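August 6, 2020

Quick one, dinner's on. Back from the Savchuk vigil in Trumidley and my feet are wrecked.

For anyone new - Savchuk is the print workers' paper in Skirkow. Shut in spring, two of its editors still held. No trial date. Letters go in, nothing comes out. 123 days of that now.

We stood outside the consulate for 2 hours. Candles, names read out, the usual man shouting from the bus stop. The petition is at 2000 signatures, which I didnt expect.

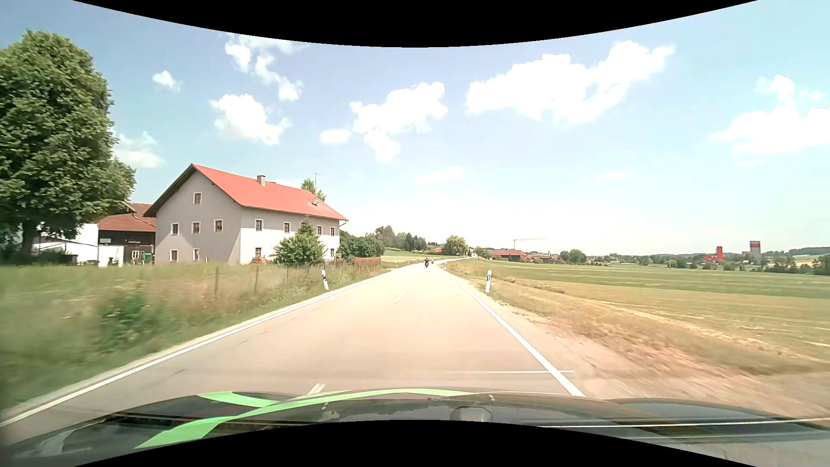 One of the Prilelix lot reckoned petitions are a waste of ink and that we should be writing to the prison governor instead, by hand, every week, so the guards see the envelopes piling up. Fair point. I still want both.

So - 21 of us have said we'll write before the end of August. Keep it short, keep it polite, no politics in the first line or it gets binned. Put the prisoner's full name on the envelope. Address is on teh Prilelix page, copy it exactly.

More when I've eaten. If you signed, thank you. If you haven't, it's still open.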